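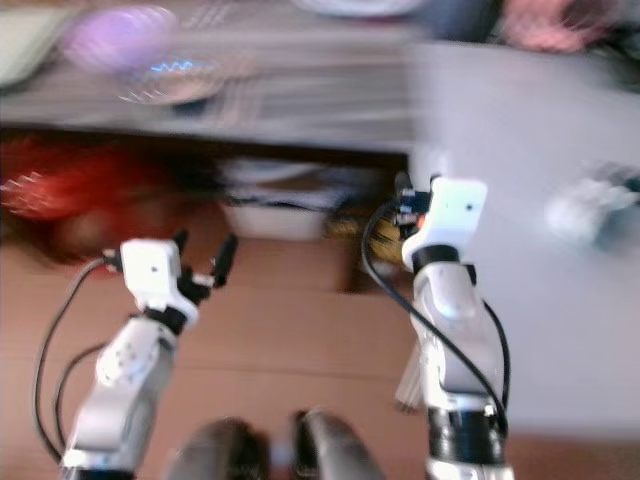 关于普利维亚镇钟楼报时事宜的复函

普利维亚镇公所秘书处收悉来函后,经查阅历年档案,兹将有关情况答复如下。

来函询问,本镇钟楼何以每日下午敲钟时,总比标准时间迟十五分钟。提问者崔玉芬女士系今年二月迁入本镇,现居河东磨坊巷。崔女士在信中写明,她并无投诉之意,只因每日须赶渡船,曾两次误以为时间尚早,到码头时船已离岸。秘书处对此表示歉意,并已函请渡船公司在售票窗口另设时钟一座。

钟楼建成之初,走时准确。据《镇务纪要》第一卷记载,大钟由科瓦奇铸钟所承造,重两千斤,自上游以平底船运抵,船到时河水正涨,全镇停工一日,于岸上牵绳接引。钟楼落成后由首任司钟人石家豪先生掌管。石先生原为渡口记账员,字迹工整,为人寡言,任内所留值班簿现存于秘书处铁柜,除虫蛀数页外,大体完好。

值班簿所载多为日常事项:某日上油,某日更换钟绳,某日有鸽子筑巢于齿轮箱后,移至南窗。石先生记鸽子甚详,连雏鸟何时离巢亦有登录。前任秘书曾在页边以红笔批注“与公务无关”,后又自行划去。

钟声迟延一事,始见于第三本值班簿。该年冬季,布里洛山口降大雪,山路中断。镇上有学童十人,在山口另一侧的学堂读书,平日下午结队步行返家,以钟声为限:钟响之前须过石桥,钟响之后桥头栅门即行关闭,至次日清晨方开。此项规定出自早年防盗章程,当时仍属有效,守门人无权变通。

当日下午,石先生登楼候时。楼上北窗可望见石桥及桥外山路。值班簿当日记载全文如下:

“雪。时已到。见路上有灯一盏,行甚慢。未敲。”

其后另起一行:

“灯过桥。敲钟。迟十五分。”

次日,栅门守门人向镇公所具文,指钟声有误,请予查明。镇公所遂传石先生问话。问话笔录保存完整,共一页。主事者问:钟是否损坏。答:没有。问:是否看错时刻。答:没有看错。问:既未损坏,又未看错,因何迟敲。笔录在此处留有空白,宽约两行,其下记:“司钟人答,钟绳冻硬,拉不动。”

主事者随即派人上楼查验。查验人的报告称,钟绳当日柔软如常,唯北窗窗台积雪上有手肘印两处,深可没指。报告末尾写道:“绳既曾冻,今已化,无从查证。拟不予追究。”主事者批“可”。

按理此事至此已了。然而第二日下午雪仍未停,钟声又迟十五分钟,第三日亦然。守门人再次具文,措辞较前次严厉。镇公所为此召集会议,会议自黄昏开至掌灯,议题有三:其一,是否修改栅门章程;其二,是否更换司钟人;其三,是否由公款购置新绳。第一项因章程修改须报上级核准,往返需时,未获通过。第二项提出后无人附议。第三项全体通过,拨款一千文。

新绳于开春后装妥。依会议决议,自新绳启用之日起,钟声应恢复准时。石先生在值班簿上写明收到新绳,质地甚佳,并附收据。当日下午,钟声仍迟十五分钟。

镇公所未再发文。守门人亦未再具文,据其家人后来所述,他此后将自己的怀表也拨慢了十五分钟,并对人说怀表受潮。至当年夏季,镇上茶馆、药铺及邮亭各处时钟陆续与钟楼取齐。唯菲瑙码头的渡船仍依标准时间开航,因其须与下游各站衔接,此即崔女士两次误船之由来。

石先生任司钟人直至年迈。离任之日,他将值班簿、油壶及钥匙逐件点交,由继任者签收。移交清单末项为“北窗一扇,须常擦拭”。继任者询问钟声迟延是否照旧,石先生答:“章程未改,就照旧。”

栅门其后拆除,防盗章程亦随之废止,山口另一侧的学堂早已迁入镇内,学童下午返家不再经过石桥。秘书处曾就此拟具签呈,说明迟敲之缘由已不复存在,建议将钟声调回标准时间。签呈送至镇务会议,列为最后一案,因时间已晚,议决下次再议。其后历次会议均列此案,均为最后一案。

以上为本处查得之全部情况。

至于崔女士来函所提第二个问题,即钟楼可否开放参观,答复如下:钟楼每日下午开放,登楼者须在楼下登记姓名,楼梯狭窄,请靠右行走,勿触碰钟绳。北窗可以开启,离开时请关好。

另,秘书处于本函发出之前,收到崔女士第二封来信。信中称,她日前已自行登楼一次,当时有雾,值班的司钟人请她稍候,两人一同在窗前站了一阵。雾中有人推车过桥,车上挂着灯。司钟人看着那人走到桥这一头,才转身去拉绳。崔女士问他推车的是谁,他说不认识。

崔女士在第二封信中表示,渡船之事不必再办,她已习惯早些出门。惟售票窗口时钟一项,公文既已送出,不便撤回,仍将如期装设。该钟由渡船公司负责校准,本镇不予干预。

随函附上值班簿抄件一份,请查收。原件不外借,如需核对,可于办公时间至本处阅览,铁柜钥匙由值日人员保管。抄件中有关鸽子之记载,经本处讨论,予以全文保留。

此复。

普利维亚镇公所秘书处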